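Dekgate desk set – read me first

Version 4, March

Contents of this folder

Dekgate is a small collection of notes and pictures about desks and the things people keep on them. It was made for the furniture catalogue of Kekana, and we share it now for anybody who wants to study how a work desk is used on a normal day. There are over 200 pictures, taken in 36 rooms in Drekdale.

Folders

desks – the table tops, with corners, edges and cable holes
holders – baskets, trays, cups and boxes which stand on the desk
notes – one text file for each room, in English

How the rooms were chosen

We asked for rooms where somebody works at least one day in the week. The desks were not cleaned or arranged for us. If a desk was very full, we took it as it was. Most of the visits were made on a Tuesday, so please do not use the set to compare the days of the week.

Names of things

We write "basket" for every open holder made of wire, also when the owner calls it a tray. "Grommet" is the round hole for cables. A corner is "round" or "sharp", and there is no third value. In the first version we had also "soft", but two people never agreed on it.

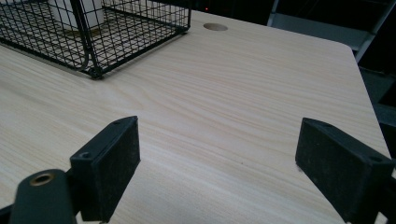
Dekgate notes, no. 4, p. 50

Black wire basket with a square grid, on a pale desk. A white object stands in the basket and is entered as "unknown, white". The grommet is near the back edge and the corner on the right is "round".

Known problems

The colour of pale wood is not the same in all rooms – the lamps are different. Measures of the desks are missing for the rooms from Bedosstead, and we hope to add them in the next version.

Use

Free for study and teaching. Please write "Dekgate desk set" and the version number.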